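Trallel dialogue notebook
12/25/24

Quiet day, no phones, so I did the full dialogue pass on Trallel that I kept putting off in November. Working from the D'Souza transcript, not from the shooting script. The shooting script is the blue one on the shelf and it is out of date from the ferry scene on. Please don't quote page numbers from it in notes any more.

The transcript runs to 767 lines of speech. Bredar has numbered them and I've kept the Bredar numbers all the way through, including where I've merged two lines, so there are gaps. If you see a gap, leave it.

Jobs for the pass
Fix speaker labels.
Mark idioms that will give the translators trouble.
Mark overlaps.
Check the reading speed on anything Bredar has flagged red.

Speaker labels

The transcript labels by voice and gets the two brothers mixed up whenever they whisper. The boathouse scene was the worst. I went back to the production sound and listened on headphones, and the older brother is the one who says "Leave it in the car." That changes the scene a fair bit. With the younger one saying it, he already knows about the money. With the older one, he doesn't, and the row at the hotel makes sense. The label is corrected at both places where the line is quoted back.

The harbour master is labelled MAN, MAN 2 and OFFICER in different reels. He is now HARBOUR MASTER throughout. I left MAN for the fellow at the petrol station, who is somebody else and only speaks once.

One line I couldn't settle. After the door closes there's a voice off saying something like "Not tonight, eh." Could be the landlady, could be the radio in the next room. I've labelled it VOICE for now and left a query for D'Souza. Their track sheet should say whether it was recorded on the day or added after.

Idioms

Most of these are straightforward. The rule from Filtness is that the English subtitles keep the idiom as spoken, and the translators get a plain gloss in the notes column. I've tried to write the gloss as what the speaker means in that scene, which is sometimes a long way from the dictionary meaning.

"He's got cold feet." Means the driver wants out. Gloss: he is afraid and may not come. Simple enough, but the next line is the mother answering "Then give him socks," so the translator needs a joke about feet or a different joke altogether. Marked as a pair. Neither line should be translated on its own.

"Spill the beans." Used twice. First time it's plain: tell us the secret. Second time the girl says it while she's opening a tin at the campsite and it's meant to land as a pun. The tin is on screen. Marked as tied to picture.

"Put a sock in it." Said by the uncle. I wondered if the writer wanted an echo of the socks line but it's two reels later and I doubt anyone will carry it over. Gloss: be quiet, rude but friendly. No need to match.

"Over a barrel." The lawyer says "They have us over a barrel," and the younger brother asks "What sort of barrel?" He's playing for time. The gloss says he pretends not to understand. An earlier note of mine said he really doesn't understand, and I now think that was wrong – he uses the phrase correctly himself in the courtroom.

"Barking up the wrong tree." There's a dog in the yard that barks under the line. Sound says the dog was there on the day and nobody planned it. No picture tie needed.

"Keep your shirt on." Gloss: be patient. The character is wearing a jumper. Leave it.

"She'll be apples." This is the only really local one and the overseas desk asked for it to be changed. I'd like it kept in the English. It's the father's last line before the crossing and he says it to himself. Gloss: everything will be fine, said without much belief. I've written "without much belief" in capitals since the last translator gave us something that sounded like a toast.

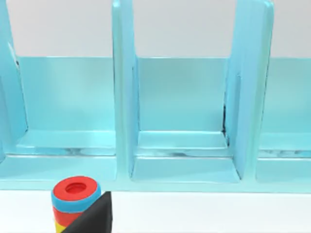 Overlaps

The kitchen argument is the hard one. Three people talk at once and the transcript just stacks them in the order they start. On screen that gives you a block of text that nobody could read in the time.

What I did: kept the mother complete, since she's facing us, and cut the others to the words that come through in her pauses. The uncle loses "I told you in the spring," which is a pity. It does come back in the letter. The girl keeps "You always say that." I tried it with her line held over the cut and it read as if the uncle had said it, so I've ended it on the last frame before the cut.

In the ferry queue the overlap is only background chatter and I've taken out the lot. The transcript had somebody's full order at the kiosk.

The phone call is an odd case. We hear both ends in the mix but the far end is filtered and partly under the engine noise. Current version has the far end in italics where it can be made out and nothing where it can't. I had guessed at two of the far-end lines in my first draft and I've removed the guesses. If the viewer can't hear it, we shouldn't hand it to them.

Reading speed

Bredar put 14 lines in red. I went through them one at a time with the picture running.

Most were fixed by taking the start back a few frames to where the breath is. A couple needed trimming. "I suppose what I am trying to say is that you should have waited" is now "I'm saying you should have waited." He speaks fast there and the shorter one is closer to how it feels anyway.

Line 6 is still red and I'm leaving it red. It's the voice-over at the top, and it gives the town, the year and the name of the boat in one go. Everything in it is used later. It can't be split without running over the title card, and Filtness don't want text on the title card. I've written to ask if the title can come in later. If they say no, the boat's name could come out, as it's painted on the hull in the next shot.

Spelling and house style

Used "Mum" throughout. The transcript had "Mom" in reel 2 and "Mum" everywhere else. Same with "tyre" and "kerb". "Okay" spelled out. "All right" is two words, even when the girl slurs it.

Dashes for interruption only. If a speaker trails off it's three dots. The transcript uses dots for both, and a good part of the afternoon went on listening for which was which. In the hotel row nearly all of them are interruptions. In the hospital nearly all of them trail off.

Swearing stays as spoken. There's a softer version for the airline cut and I haven't touched it.

Numbers under ten spelled out, except the combination of the safe, which stays in figures to match the insert of the dial.

Problems with Bredar

It crashed once while exporting and wrote an empty file over the old one. The backup was fine. Export to a new name every time, please, and move it into the delivery folder by hand afterwards.

It also drops the italics if you merge two lines where only the second is italic. I noticed this late, so the merged lines in the first two reels need another look. I've checked reel 1. Reel 2 isn't done.

The spelling checker is set to US again. It goes back whenever the program is updated. The setting is under Project, not Preferences.

Still to do

Reel 2 italics.
Answer from D'Souza about VOICE.
Answer from Filtness about the title card.
Song lyrics at the wedding. We have permission to subtitle the chorus and I can't find anything about the verse. Left blank until somebody finds the letter.
Courtroom scene: the judge says "sustained" and the transcript has "restrained". Fixed, but the same word appears in the trailer file and I don't have access to that one.
Read the gloss column through from the top with fresh eyes. Some of my entries get short towards the end.

The file in the shared folder is the one with "pass2" in the name. The older one is still there until the merged lines have been checked.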